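Hard water and the second rinse

I moved to Neltbridge in September, and by the end of the month every cotton shirt I owned had gone stiff. The detergent was the same one I had used for years. The machine was a front loader about as old as the last one. The only variable left was the water, so I bought a pack of test strips and started keeping a log.

The strips put the tap water at 400 parts per million as calcium carbonate. Anything over 180 is usually called very hard. At that level a good part of the surfactant in a powder detergent gets tied up with calcium before it reaches the fabric, and what forms is a gray film that settles back into the weave. Older soaps did this badly. Modern powders contain builders (zeolites, citrates, carbonates) that are meant to take the calcium out first, but the dose on the box assumes moderate water.

My first fix was more detergent. It worked for soil and made the stiffness worse. The machine uses a fixed volume for each rinse, and it was carrying the extra powder over into the spin. I confirmed this the crude way, by running a finished load through a rinse with no detergent and looking through the door. Suds, after four minutes.

The second fix was citric acid in the softener compartment, one level tablespoon dissolved in a cup of warm water. Carbonate residue dissolves in a weak acid, and the last rinse is the right place for it. Put it in the main wash and it simply neutralizes the alkalinity the detergent depends on. Do not combine it with chlorine bleach at any stage.

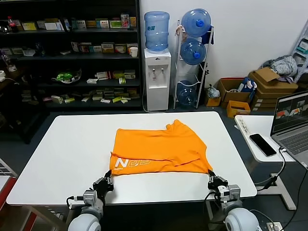 Charalambos Psarras wrote in to say that the acid is a patch and that I should fit a proper softener at the inlet, as he did with a Pesell unit, and stop doing chemistry in a drawer. He also points out that the citric acid will go after some rubber door seals over time.

On the seals he may be right. I could find no data for my machine, and at one tablespoon per load the final rinse is very dilute, but I now wipe the gasket afterward. On the softener I disagree for a rental. The plumbing is not mine to cut, and I would need a drain line for the regeneration cycle.

Current settings, for anyone with similar water: powder at one and a half times the box dose, 104 F, extra rinse on, acid in the last rinse, spin at 900. I had been spinning faster than that - it sets creases in jersey and saves me very little time on the line.

Towels are still a problem. I suspect buildup from before I moved the acid to the rinse, and the next thing to try is an overnight soak in washing soda.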